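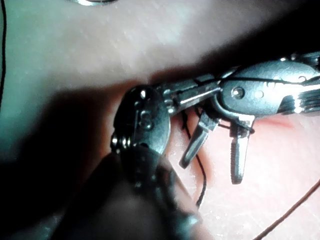

Checklist for the evening screening of the film "Plukeck" at the Wolska cinema, May. I did the walk at 16:00, before the doors were open to the public. The hall has 216 seats and all were sold. The film has a long hospital part, with metal instruments meeting over pale skin much like these two, so I added one point for sensitive viewers (see point 5).

1. Fire exits, left and right — OK
Both doors open fully from inside. The left one is heavy, please tell the ushers.

2. Aisle lights — NOT OK
Row K, right side, is dark. The electrician is informed. If it is not repaired by 18:00, one usher must stand there with a torch.

3. Projection room — OK
Extinguisher has its seal, number 747 on the label. The cable to the second projector was lying across the floor, I asked to tape it and it was done while I waited.

4. Stage for the talk with the actors — OK with comment
The stage was built by the company Hadau. The steps are stable, but the edge has no white line. Guests come from bright light into the dark and can miss it.
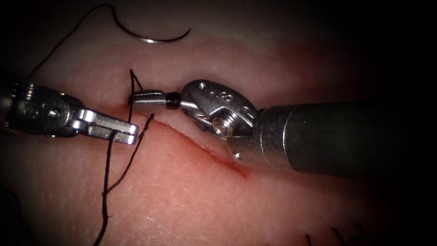 5. Notice about content — OK after correction
The poster in the foyer had the notice in very small letters. Now there is a bigger one at the ticket desk and a second one by the door. The director's earlier film, "Jia", had no notice and we received complaints.

6. First aid — OK
2 kits, one at the desk and one behind the bar. The plasters in the bar kit are almost finished.

7. Sound level — not checked
The technician was not there yet. To be done before the doors open.

Report number 1073. Points 2 and 7 stay open, the others are signed.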